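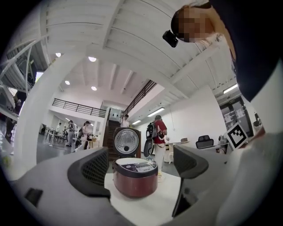
The promise of the one-pot kitchen comes around every few years, and it always costs a little more than last time. This year the promise belongs to Drorotis, whose countertop cooker has 18 programs and a monthly recipe plan. Ulonine sells nearly the same thing with a different handle. Both say they will give you back your evenings. I have my doubts.

I spent August cooking from the Drorotis plan. Most of those programs are the same two jobs, heat and hold, under different names. "Grain bowl" and "pilaf" finished within a minute of each other and tasted like it.
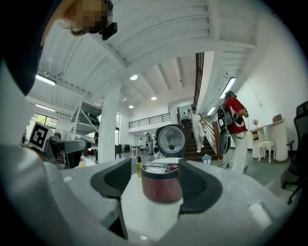
Rice is the one food that has earned its own machine, and the machine was good enough decades ago. It boils, it senses the water is gone, it stops. What has grown since is the panel. Even a plain-looking cooker, dark red with a white top, now carries a strip of small buttons and printed labels, and I'd like to meet the household that presses more than two of them. The people at Chala, a repair shop near me, say customers bring in cookers over dead displays - the heating plate is usually fine.

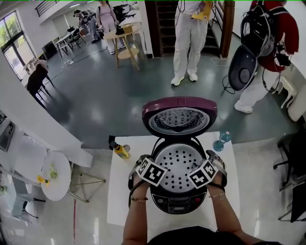
Edit Katona

Then there are the numbers. Prostuder, a market research outfit, asked 3,000 owners how they felt about their smart cookers, and most said they were "satisfied." Satisfied with what? The survey never asked how often the thing got used. It didn't ask who washed the inner lid, either, a job no app has offered to take on.

I sent the Drorotis back in September 2025 and went back to my old pot. The rice sticks a bit at the bottom. My daughter likes that part best and scrapes it out with a spoon.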